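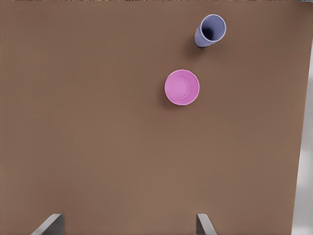

Summer Teaching Institute at Droltow: Your Questions
November
Posted by the Institute blog
Print this page | E-mail this page

Who can come to the institute?

Any teacher working in the Droltow district, at any grade level, plus people in their last year of teacher training. Last summer we had 129 teachers and it was a joy, so please don't talk yourself out of it if you feel too new or too rusty! You don't need special supplies either. A notebook, a pen and a plain cup like the pale purple-blue one on the brown table will get you through the first morning (the tea is free, the cups tend to wander off).

Do I need to have led a workshop before?

No. Most people haven't. You will pair up with a teacher from another school on day one, and the two of you plan a single 70-minute lesson together and teach it to the rest of the group on Friday. Some of the best lessons we've seen came from pairs who had never stood up in front of other adults.

Where do people stay?

In the Irneck dormitory, up the hill from the school. There are 144 beds, two to a room. Bring a flashlight and a padlock. The showers are best before 6 a.m., and the view on the walk down makes up for a lot.

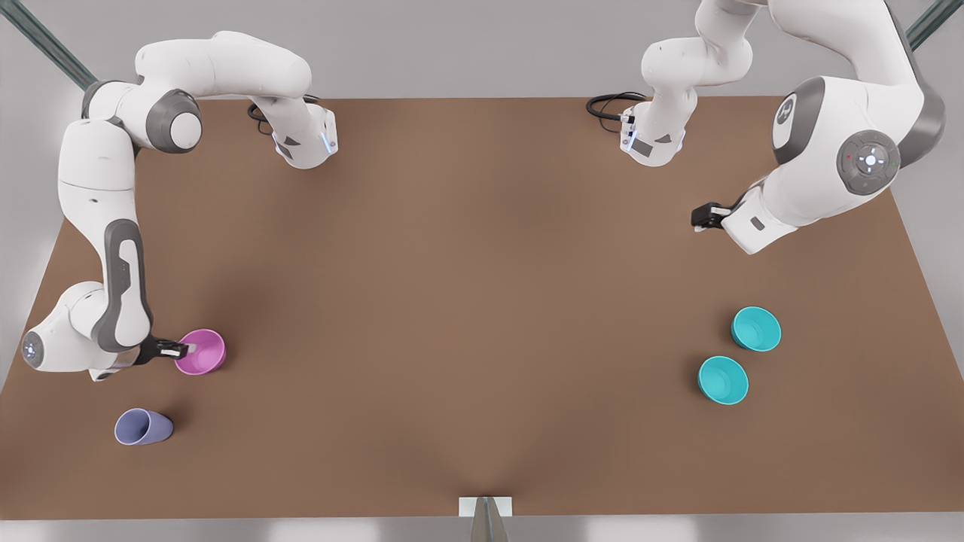

How are the classrooms set up?

We teach in the same rooms the students use during the year, and we love that, because whatever you try has to work with real desks and real chalkboards. Power can drop in the afternoon, so plan one version of your lesson that needs no electricity at all. For group work we push furniture together until each team has a big shared surface, something like the large rectangular brown table with the two white arms over it, with room for people on every side and for chart paper in the middle. Six to a team is comfortable, eight is noisy and fun.

What language are sessions in?

English, with plenty of side talk in whatever language gets the idea across. Slow down, write key words on the board, and ask people to say it back to you.

What does it cost?

Nothing for teachers in the district. Visiting teachers pay their own travel, and the Hinojosa Fund covers meals and the dorm for everyone. We have money for 111 visiting places over the next three summers, so if this year fills up, do ask again!

Can I bring books to give away?

Yes, but write first. The Wulaveo reading room has more picture books than shelves right now and is very short on science readers for ages ten and up.

When will I hear back?

We read applications every Tuesday and answer in the order they come in. If two weeks go by with no word, check your spam folder and then write to us again.

Print this page | E-mail this page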